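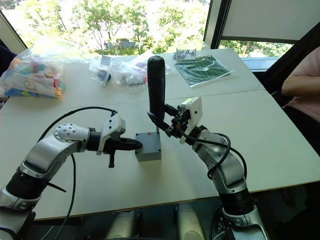
Can the pocket door frame be fitted in a wall that is already lined?

It can, but the plasterboard must be removed on one side of the wall, over the full length of the pocket and the door opening together. It is not enough to cut only the opening. The frame is fixed to studs at both ends and to the header above, and you need to reach all of these with a screwdriver and a level.

4. Fitting the frame

This section is for the Skolletti single pocket frame in a timber stud wall. For steel studs please go to section 7. For double doors, fit the two frames as described here and then read the supplement by Fernanda Vilela, which comes in the same envelope as the screws.

4.1 Before you start

Read the whole section one time before you unpack the frame. The frame comes flat, and when it is assembled it is long and not easy to turn around in a narrow hallway. Assemble it in the room where it will be installed.

Caution: Do not cut a stud before you know if the wall is load-bearing. If you are not sure, ask a builder or an engineer. The header over a pocket door is longer than the header over an ordinary door, and the old one is nearly always too short.

Caution: Electrical cables and water pipes cannot pass through the pocket. If there is a light switch on this part of the wall, a licensed electrician must move it first.

You will need:
a spirit level, the longer the better
a tape measure and a pencil
a drill with a driver bit
timber packers
a string line
a second person for steps 5 to 7

4.2 Preparing the opening

1. Measure the height from the finished floor to the underside of the header. It must be 2206 mm. If the flooring is not laid yet, put a piece of the flooring and its underlay on the subfloor and measure from the top of it.

2. Measure the same height at both ends of the opening and in the middle. The difference between the measurements must not be more than 6 mm. A bigger difference has to be corrected at the header, with packers or with a plane, and not later with the track screws.

3. Check both end studs with the level, on the face and on the edge. A stud which leans will make the door hit the jamb at the bottom or at the top only.

4. Mark a line on the floor for each face of the wall and stretch the string line between the ends. The floor plates of the frame will sit between these lines.

Note: In older houses the studs are often not the same depth as new timber. Measure them. If the wall is thinner than the frame, pack out the studs on one side before you continue. Our fitter Rodrigo Mota recommends that you do this over the whole wall, so the new plasterboard has no step in it.

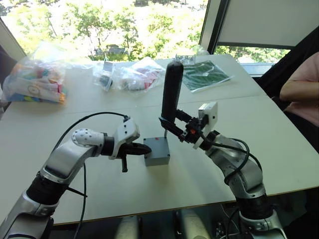
4.3 Standing the frame

5. Assemble the track, the closing jamb and the split studs on the floor. The arrow on the track points to the pocket. Tighten the screws by hand only at this stage.

6. Lift the frame into the opening with your helper. Hold it by the jamb and by the first split stud. Never lift it by the track – it is made from aluminium and a small bend is enough to make the door run badly.

7. Push the track up to the header and fix it with one screw at each end. Put the level on the underside of the track. When it is level along its full length, put in the other screws, starting from the middle.

8. Fix the closing jamb to the end stud. Use packers behind every screw, in pairs from opposite sides, so that the jamb stays straight.

9. Fix the floor plates between the lines from step 4. On a concrete floor use the plugs supplied. If there is underfloor heating, do not drill. Use construction adhesive and wait until it has cured fully, as written on the cartridge.

10. Now tighten all screws from step 5 and check the level of the track again.

4.4 Hanging the door

The heaviest door allowed on the standard rollers is 78 kg. Solid timber and glass doors should be weighed, as the weight in the catalogue is sometimes given without hardware. If your door is heavier, order the Kirow roller set, which fits in the same track.

11. Screw the two hanger plates to the top edge of the door, each 20 mm from the end. Drill pilot holes, otherwise the timber can split.

12. Slide the rollers in the track, with the stop first. Lift the door and hook the plates on the rollers one after the other.

13. Turn the adjusting nut until the gap to the jamb is even from top to bottom. Turn slowly, and look at the gap after each turn.

14. Fit the floor guide at the mouth of the pocket. The door should move in it without scraping.

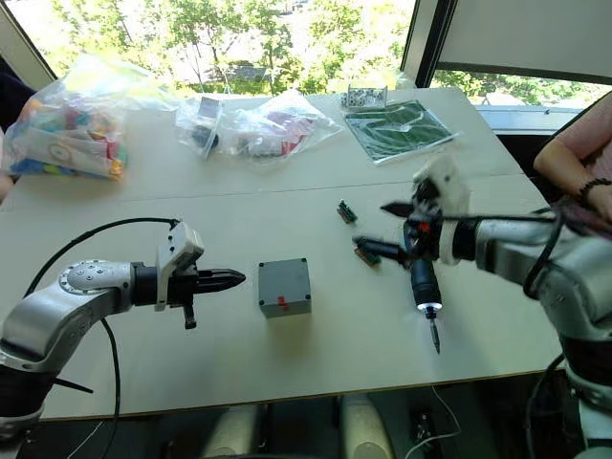

Fig. 3 – Small grey box near the centre of the table.

4.5 Closing the wall

Before any plasterboard goes on, open and close the door many times and leave it half open for a while. It should stay where you leave it. If it rolls by itself, return to step 7.

15. Fix the plasterboard to the split studs with the short screws from the bag marked "pocket". Longer screws will come through and scratch the door.

16. Glue between the board and the stud is allowed and makes the wall stiffer. Wipe off what comes out on the inside.

17. Do not hang shelves, mirrors or towel rails on the pocket part of the wall.

Note: Paint or seal all six sides of a timber door, also the top edge under the hanger plates, before hanging it. A door that is unsealed may bow, and this is not covered by the warranty.

Section revised 26/02/2026. Text: Signe Forsberg. Technical check: Iqra Bhutto.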